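Zernwood kitchen set, simulated demonstrations
Notebook entry, April, begun 09:40

The purpose of this session was to extend the Zernwood set towards the agreed total of 1000 demonstrations. The previous block closed at 200 accepted. The Trenden scene file was loaded without changes, and the object positions were drawn afresh for each episode. The Effiong replay tool was used for checking, as before.

Two faults were noted in the morning block. The first was a delay between the operator's glove and the simulated fingers, which cleared when the session was restarted. The second was an episode saved with no task label. It has been withdrawn and should not be counted.
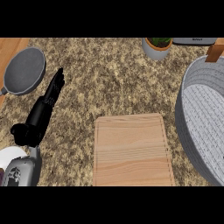
Fig. 1. Overhead view of the worktop, right of the pan; fingers together and extended, cutting board in the lower centre.

Episodes in which the hand touches the basin before the task begins are to be marked as rejected and kept in a separate folder. Colleagues at Skostholm have asked for these, and they should not be deleted.

The granite texture remains under review. Its speckle is coarse, and a plainer surface should be tried on a small batch before the next block is recorded. Plant position to be varied more widely. Labels for the afternoon block are still to be entered.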